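Firneo Releases Graltska 21 Motion Planner for Computer Disassembly

October. Firneo today released Graltska 21, an update to its planning and control software for robot arms working inside electronics enclosures. The release adds a collision model for cables and a grasp planner for narrow two-finger grippers.
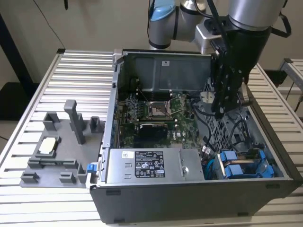 Robot arm and gripper over an open desktop tower at the Firneo lab.

The planner was tested on 128 desktop towers over 3949 planned motions. Cables are modeled as padded volumes and updated after each grasp. If no clear path exists, the controller stops and requests a new scan.

"Most of the work went into replanning near the drive area," said Katsuhiko Sekiguchi, head of planning software at Firneo.

Graltska 21 is available to current license holders. Drivers for Tremblay controllers are included.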